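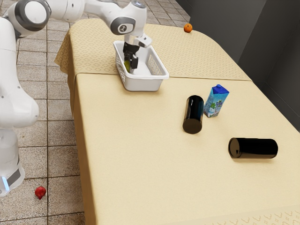

Simulated table-clearing task with a basket, a carton and two black cans.

Call for participants: draft good-practice rules for household pick-and-place tests

Mumska is looking for people to help review a draft set of rules for testing robot arms on household tasks. The draft covers tests run in simulation and tests run on real arms. It was written by the test group at Dritus and now needs readers who did not write it.

What you would do

You read the draft (100 pages, large type, many tables) and score recorded test runs against it. Each participant gets 400 runs, most of them table clearing. You mark each run pass, fail or unclear, and give the number of the rule you used. "Unclear" is a useful answer — it points us to wording that needs work.

The rules we most want checked:

Rule 5 says when an object counts as placed. It must be inside the container and released. An item still touching the fingers is not placed.

Rule 8 covers objects on the floor. If an item is off the table, like the pomegranate on the tiles in the render, the scorer has to know if it was part of the task. The draft says the task sheet must list every object and its start position.

Rule 11 covers items lying on their side, mostly cans and bottles. Some labs score a can as moved if it rolls. Others do not. We want one answer.

Who can apply

You should have worked with robot arms or test procedures, in a lab, a plant or a school. You do not need to write code. You need to read English well and have a computer that plays video. Staff of Dritus and El-Sayed cannot take part, as both supplied runs.

Time and pay

The work takes 5 weeks in November and is done from home. Pay is $500, sent after your score sheets are in. Late sheets are paid too, but may miss the second draft.

How to apply

Use the form on the Fatasel page. Tell us what arms or procedures you have worked with and whether you have scored tests before — a few lines is enough. Please do not attach videos.

Posted 10 Jul 2018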